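**Drovby disassembly project – progress note, June**

We're further along than we hoped! The arm at the Kerslake site now has 33 recorded sessions of desktop teardown and reassembly, and 20 of them have been checked, trimmed and passed to the training side. The operators are getting noticeably smoother, and the newer recordings have far fewer long pauses in them.

Most of the month went on hard drives. A drive in its caddy looks like an easy pick, but the cables run right across the case and the approach angle matters a lot. 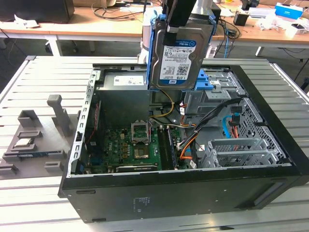

We also settled on the printed fixture tray from Restance for small parts. Giving the CPU and the little boards a fixed home has made the recordings much more consistent, and labeling goes faster too.

There were 2 setbacks. One batch lost its wrist force data and has to be redone, and the Bromen cases we'd planned on are late – we've carried on with the towers we had.

Next up are memory modules, then the expansion cards. We'd like to keep the second operator through the end of the next phase, and we'll send the revised hours with the budget sheet.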